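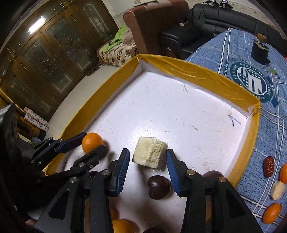
HOME BUILD SAFETY CHECKLIST: PAIRED HAND GRIPPERS, DARNEDECK PROJECT

Last updated: May

Location: Saragih house, front room
Builder in charge: Duarte Cunha
Inspector: Puspita Mandagi, for the Ulillow shared workshop
Type of inspection: Periodic, with the work table set up for fruit handling
Applies to: Hand grippers, jaw pads, linkages, cables, tray, table and surrounding floor

Each item is marked Satisfactory, Satisfactory with comment, Action required, or Not inspected. Items marked Action required must be closed by the builder in writing before the next session. The Ulillow workshop keeps the signed copy. Members building at home are held to the same list as members building at the shared benches, with the exception of Section 7, which was written for homes.

SECTION 1. GRIPPER BODY AND LINKAGES

1.1 Body free of cracks, sharp edges and loose fasteners.
Satisfactory with comment. A burr was found on the inside of the handle of the first unit and was filed down during the visit. The second unit had none. The builder should run a fingertip over both handles after any reprint.

1.2 Pivot screws seated and marked.
Action required. Screws are seated. Witness marks are missing on the first unit, which was rebuilt after the Orkeo springs were fitted. Marks are to be applied in paint pen across the screw head and the linkage arm so that rotation can be seen at a glance.

1.3 Linkages move through full travel without binding.
Satisfactory. Both units were opened and closed by hand with nothing in the jaws. The first unit has a slight click near full opening. It was present at the last inspection and has not become louder.

1.4 Finger pinch points identified and known to all users.
Satisfactory with comment. Mr. Cunha was able to point out each pinch point without prompting. A guest user present in the afternoon was not. Guests are to be shown the linkage side of the gripper before they are handed one.

1.5 Cycle log kept.
Satisfactory. The log stands at 3,433 closings for the first unit. The second unit was started later and its log is kept on a separate page -- the two should not be merged.

SECTION 2. JAW PADS

2.1 Pads fully bonded, with no lifted corners.
Satisfactory. The blue pads were pulled lightly at each corner and did not lift.

2.2 Pad texture in serviceable condition.
Satisfactory with comment. Wear is greatest near the fingertips. Replacement is not needed at this time. The builder keeps spare material in a kitchen drawer, and it should be moved to the parts box and labeled.

2.3 Pads clean before and after contact with food.
Action required. Juice and pulp collect in the ridges of the pads, and peeled banana is the worst offender. Wiping with a paper towel does not clear the grooves. A soft brush and warm soapy water are to be used after every session, with the pads allowed to dry in the open position. No solvent is to be used on the pads.

2.4 Pad adhesive kept out of contact with food.
Satisfactory. No adhesive was found on the gripping faces.

SECTION 3. CABLES AND POWER

3.1 Cables inspected for cuts, kinks and bare wire.
Satisfactory. All cables in use were drawn through the hand over their full length.

3.2 Cables routed clear of walkways.
Action required. Thin cables hang from the black devices set on top of the sofa back. A person sitting down or reaching for a cushion could pull a device off. The cables are to be gathered and clipped, and the devices are to be moved to a shelf or a closed box when they are not needed. The builder objected that the sofa back is the only place within reach of the table. The inspector accepts this during a session and does not accept it overnight.

3.3 Power adapters off the floor and uncovered.
Satisfactory. The previous report found an adapter under a blanket. This has been corrected.

3.4 Batteries charged on a hard surface with a person in the room.
Satisfactory with comment. Charging now takes place on the kitchen counter. A charging log is recommended and is not required.

SECTION 4. WORK TABLE

4.1 Table stable under side load.
Satisfactory. The table was pushed at each corner. One foot has been shimmed with folded card, and a rubber foot would be better.

4.2 Tablecloth secured.
Action required. The blue cloth is free to slide, and the hem hangs low enough to be caught by a knee. The cloth is to be clipped at the corners or tucked under. Removal of the cloth was discussed. Mr. Cunha prefers to keep it for the sake of the table finish, and clips are acceptable.

4.3 Tray in sound condition.
Satisfactory with comment. The floor of the tray is scuffed and has pen marks on it. The yellow tape on the walls was checked along its length, and one section was pressed back into place. The tray is to be replaced when juice has soaked through the white face. A spare blank has been cut.

4.4 Tray secured to the table.
Action required. The tray moved when it was bumped with a closed gripper. Removable putty under each corner is sufficient.

4.5 Small objects on the table accounted for.
Satisfactory with comment. Scraps of leaf and loose fruit outside the tray should be cleared before work begins. The small black stand with the brown top may remain where it is, provided that neither gripper can strike it at full reach.
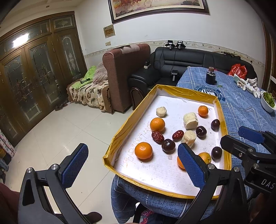 4.6 Reach of two operators checked for overlap.
Satisfactory with comment. When both grippers are over the tray at once, the jaws can meet. The operators are to agree on sides before starting, and the person on the left calls any reach across the middle. This was tested with closed jaws and again with open jaws. The call was forgotten once in the second test, and the test was repeated until it was done correctly throughout.

SECTION 5. TEST OBJECTS (FRUIT)

5.1 Fruit fresh enough to be handled without leaking.
Satisfactory with comment. Oranges and dates hold up well over a session. Peeled banana softens quickly and should be changed at the first sign of slumping. The dark fruit should be looked over for splits before each use -- a split one will stain the pads and the tray.

5.2 Fruit used in testing is not eaten.
Action required. This rule is understood by the builder and was not written down anywhere in the room. A card is to be placed on the table. All handled fruit goes to compost at the end of the day. Lettuce and any other food meant for the kitchen must be kept in a separate bowl, away from the tray, and should preferably leave the table altogether.

5.3 Dropped fruit picked up at once.
Satisfactory. One orange rolled off the table during the inspection. Work was stopped, the fruit was picked up and the tile was wiped before work resumed.

5.4 Grip force suitable for soft fruit.
Satisfactory with comment. Force was checked with the Orkeo spring gauge, which the workshop lends out. The first unit closed at 27 on the gauge scale and the second at 23. The difference is within the allowance for a matched pair. It should be checked again if a spring is changed on either unit, and both readings are to be entered in the log on the same line.

SECTION 6. HAND PROTECTION AND HYGIENE

6.1 Clean gloves available.
Satisfactory with comment. Gloves were available in good supply. They should be kept in a box or a lidded tub so that clean and used pairs are not mixed.

6.2 Waste bag available and away from the work.
Satisfactory with comment. A bag on the table is convenient and also easy to snag. The floor on the kitchen side of the table is the preferred place.

6.3 Sleeves, jewelry and hair secured.
Satisfactory. Loose cuffs were rolled before work.

6.4 Hand washing before and after sessions.
Satisfactory.

SECTION 7. ROOM AND FLOOR (HOME BUILDS ONLY)

7.1 Floor dry and free of trip hazards.
Action required. The tile is smooth and becomes slippery when juice reaches it. A towel is to be kept within reach of both operators. Shoes left near the doors should go on a rack or against the wall.

7.2 Exit path clear.
Satisfactory with comment. The cardboard boxes by the wooden doors are to be moved to another room. The doors were opened fully during the visit and closed again without obstruction.

7.3 Glare and lighting acceptable.
Satisfactory with comment. The ceiling light reflects in the glass of the doors. Neither operator reported difficulty. A seat facing away from the glass is suggested for evening work.

7.4 Soft furnishings protected.
Not inspected. The household has agreed among its members on what may be placed on the sofa and chair, and the inspector has no comment beyond item 3.2.

7.5 Children and pets kept out during sessions.
Satisfactory. The household has no pets. Visiting children are kept in the kitchen or the yard.

SUMMARY OF ACTIONS

1.2 Apply witness marks to the pivot screws of the first unit.
2.3 Brush and wash the pads after every session.
3.2 Clip cables at the sofa and store devices overnight.
4.2 Secure the tablecloth.
4.4 Secure the tray.
5.2 Post the food rule on the table.
7.1 Keep a towel at hand and move the shoes.

Builder's remarks (D. Cunha): Items 4.2 and 4.4 were completed the same evening, with clips and putty from the hardware drawer. Item 1.2 will wait until the paint pen arrives. I would ask that 7.3 be dropped from future reports, as it has been raised before and the doors are staying where they are.

Inspector's reply (P. Mandagi): Completion of 4.2 and 4.4 is noted and will be confirmed at the next visit. Item 7.3 remains on the form for all home builds. Please quote report number 414 when sending in the remaining closures.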